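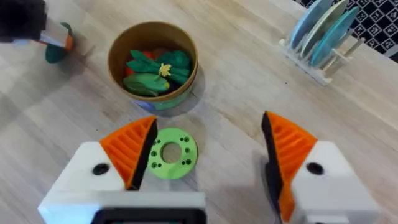

Harnley toy library to reopen with click and collect

5/26/20

Families in Harnley will be able to borrow toys again from next week, when the town's toy library starts a collection service from the side door of the Byun Centre.

The library has been shut since March. Members will now choose toys from a list on the library's website, book a time and pick up their bag from a table outside the door. Parents and children will not be able to go into the building.

Iraís Contreras, who runs the library, said the phone had hardly stopped.

"People have had the same jigsaws for two months," she said. "One mum told me her son can do the farm one upside down. They just want something different in the house."

Nearly 300 families belong to the library, which lends puzzles, stacking and building sets, dressing-up clothes and outdoor toys. Loans normally last 14 days. Anything borrowed before the closure can be kept until the end of June and no fines will be charged.

Returned toys will be washed and then put away for three days before going out again. Soft toys, dressing-up clothes and the two ball pools will not be lent for now. Board games with paper money or large packs of cards are also off the list.

Each family can take up to four items at a time. The cost stays at £2 a visit, paid by card when booking. Members who paid the yearly fee in February will have the months of closure added on to the end.

Ms Contreras said the hardest part had been making the list. Until now the toys were written down on cards in a box, and many had no number.

"We had names like 'the big red one' and 'the other garage'," she said. "I have spent weeks at the kitchen table sorting pieces into bags and giving everything a proper name. We found parts of sets we had given up on years ago."

The website was set up with help from Femura, a shop fitting firm on Station Road, which has also lent shelves for the store room.

Collections will run on two mornings a week at first, with 27 slots each morning. If these fill up, an afternoon may be added – but that depends on how long the cleaning takes.

New members can join by filling in the form online. The library is not taking donated toys at present and asks people not to leave bags at the door. Anyone without internet access can ring during opening hours and have a bag made up for them by age.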